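Speaker notes: What a small firm is really worth
Evening talk for the Charpentier business club, June 2022

Start slowly, let people find their seats and finish their coffee.

Good evening, everyone, and thank you so much for having me back. I was very flattered to be asked, and a little worried too, as the last time I came I ran over by a good twenty minutes and somebody's taxi went home without them. I've put my watch on the lectern this time, and I'd be grateful if the front row would cough loudly when I go on too long.

I'd like to talk tonight about how you put a price on a family business. I don't mean the big names with shares you can look up over breakfast. I mean the sort of firm most of us in this room have worked for, or started, or been handed by a parent with a bunch of keys and a biscuit tin full of receipts.

(Pause. Ask who has ever had their own business valued. Wait for the hands, don't rush it.)

The firm I know best is Grekenov, where I kept the books for longer than I care to say. We made fittings for shop doors: hinges, closers, push plates, all the bits you touch every day and never think about. When the founders wanted to step back, they had two offers on the table, and those offers were so far apart that we thought one of the buyers had left off a nought. Both had looked at the very same accounts!

The first came from Hostar, who were buying up small makers at the time. They took our yearly profit, multiplied it by a figure they liked, and that was that. Quick, tidy, and rather hurtful if you happened to have given the place half your life. The second came from Vurnel, who asked for a list of everything we owned and everyone who bought from us, and then went quiet for the whole of October. 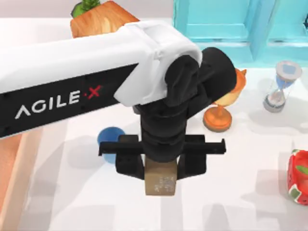 Now, the customer list was where things got interesting. We had 1074 live accounts on the books, and I was proud of that number, I used to bring it up at parties. Vurnel's people went through it line by line and found that 90 of those accounts brought in nearly all the money. The rest bought a box of screws at Christmas and rang us up to argue about the postage. My first feeling was that they were being unkind, and my second, a day or so later, was that I should have done that sum myself years before.

(If they laugh at the screws, tell the one about the left-handed hinge. If they don't, carry on.)

So here is the first thing I'd ask you to do when you get home. Take your customer list, put the biggest at the top, and go down until you've covered most of your income. Then ask yourself how many of those people buy from the firm, and how many buy from you. If they'd follow you out of the door, a buyer will knock that off the price, and they'd be quite right to, however much it stings.

Next, stock. I could talk about stock until the caretaker turns the lights off. We had it down at what we paid for it, which is perfectly proper up to a point, but some of it had been there since before I arrived. There were 3760 brass push plates in a pattern that had gone out of fashion, all beautifully wrapped. On paper they were worth a nice family car. In the real world we'd have been glad of the scrap money and the shelf. If you have anything like that, and I suspect you have, deal with it before anyone comes round with a clipboard.

Then there's the building. A good many family firms own their premises, bought long ago for what now sounds like pocket money, and the bricks may be worth more than the trade that goes on inside them. Do find out. You may decide to sell the business and keep the building, and have the new owners pay you rent, and I know retired people who live very comfortably on just that. Please take proper advice on the tax first. I'm a bookkeeper and I know where my job stops.

(Sip of water. Check watch. If past the half hour, skip the bit on pensions.)

A word about goodwill, which sounds so soft and friendly and causes more rows than anything else. It's the extra a buyer pays on top of the things you can count: your name, your habits, the fact that the phone gets answered. Owners nearly always set it too high. I did too, and it wasn't even my firm. What helped us was writing down how everything was done, who to ring, which supplier needs chasing on a Thursday. Once it was on paper a stranger could run it, and strangers will pay for that.

We went with Vurnel in the end. Their offer was the higher one, but it was paid in stages, and the founders had to stay on for longer than they'd hoped. There was some grumbling. I'd say to anyone here, read the dates in an offer as carefully as you read the amount.

Right, I can hear coughing. Let's have some questions, and if I don't know the answer I'll take your name and write to you.

(Leave the handouts by the door. Thank the kitchen.)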